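3. Materials and Setting

3.1 Knitted pieces

The study used 44 knitted pieces, obtained from the household textile stock held at Stosbridge. All were small enough to be picked up in one hand. The stock contains over 1000 articles, most of them woven, and the knitted part was chosen because earlier work on sorting by hand has dealt mainly with flat goods such as towels, napkins and pillowcases. Flat goods have edges that a sorter can find and corners that can be matched. A small knitted piece often has neither in a usable form. It takes the shape of whatever it was last pressed against, and its outline when set down says little about its outline when pulled straight.

Pieces were grouped by form before the sessions began. Closed forms had one opening and a continuous wall, as in caps, hoods and mittens. Tubular forms had two openings. Open forms, such as squares and short scarves, had none. The grouping was done by two of the authors working separately (M. Nyanda and G. Echevarría), and differences were settled by handling the piece again with both present. Most of the differences concerned pieces with a rounded upper part and a narrower lower part, which can be read as closed or tubular depending on how far the lower part is opened. These were assigned to the closed group if the upper part kept a rounded outline when the piece was lifted from below.

Color was recorded in everyday terms (blue, bright blue, dark gray) and not by chart value. The sorters spoke in those terms, and agreement between their words and ours mattered more for the analysis than color accuracy. Fiber content was taken from the stock list where it was given. Pieces with no fiber entry were kept in the set but left out of the comparison in Section 4.3.

3.2 Room

Sessions were held in a room on the upper floor of the Ikstead building. The room has white walls and is in ordinary use as a workroom. It was not cleared for the study. Laizer (our earlier site, described in the previous report) had been fitted out as a laundry, and sorters there tended to copy the layout they were given, placing piles where bins had been. We wanted a room that offered flat surfaces at hand without suggesting what each one was for.

Figure 2 gives a partial view of the room, with one of the bright blue pieces in the foreground. The furniture relevant to the study consists of a small white desk placed against the wall, a light wooden surface in the working area, and black office chairs. The desk and the wooden surface differ in how they can be reached. A person standing at the wooden surface can work on it with both hands in front of the chest, whereas the desk has a chair in front of it and must be reached either from the seat or from the side.

The position of the doorway also affects the work. People waiting or looking on tend to stand near it, and the part of the room closest to the door is therefore the part in which a pile is most likely to be moved or brushed against. Sorters were told that they could use any surface, including the chairs, and that other people might be in the room during the session.
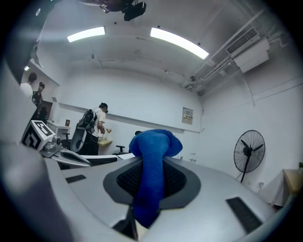
Surfaces were wiped before each session and the chairs were returned to their starting positions, which had been marked on a floor plan kept by H. Were. The plan records only the outline and facing of each article of furniture. Loose articles belonging to the users of the room were left where they lay unless they took up more than half of a surface, in which case they were moved to a shelf outside and the move was entered in the session notes.

Lighting was not controlled. Dark gray pieces were harder to tell apart late in the day, and the notes for December contain several remarks to this effect. We return to the point in Section 5.

3.3 Procedure

Each session began with the pieces in a single heap. The heap was made by emptying a cloth bag onto the wooden surface from a fixed height and was not rearranged afterward. The sorter was asked to put the pieces in an order that would let another person find any one of them quickly. No number of piles was set, and the instruction did not mention folding. Questions about method were answered with the same sentence each time ("Whatever would help the next person").

A piece was counted as placed when it had left the hand and remained untouched for 20 seconds. If it was picked up again after that, a second placement was entered. This rule gives a higher number of placements than a rule based on final position alone — a cap that is set down, turned right side out and set down again in the same pile is entered twice — but it keeps a record of correction, which turned out to be the main difference between the form groups.

Three kinds of handling were coded. Flattening covered any action that pressed a piece against a surface with an open hand. Shaping covered actions that restored or gave a rounded outline, most often by putting fingers inside the opening. Stacking covered placement on top of another piece without either of the first two. Coding was carried out by M. Mohamedi and P. Chege from the written notes and the position sheets. The coders did not see each other's entries until all 66 sessions had been completed.

3.4 Limits of the setting

The pieces were handled many times over the course of the study, and some of the looser knits lengthened. We measured the narrow lower part of each closed form before the first session and after the last, and the values are given in the appendix. No piece was replaced. Two changed group under the rule in Section 3.1 by the end of the study and are treated according to their first assignment throughout.

The room itself probably favored low, spread-out arrangements over tall ones. Knitted pieces slide on a smooth surface when stacked, and a stack on a small desktop leaves little space beside it for a second. At Linby, where a trial of the same procedure used deep shelving, stacks were common and the chairs were used only for sitting. The two sets of sessions are not pooled in the results that follow.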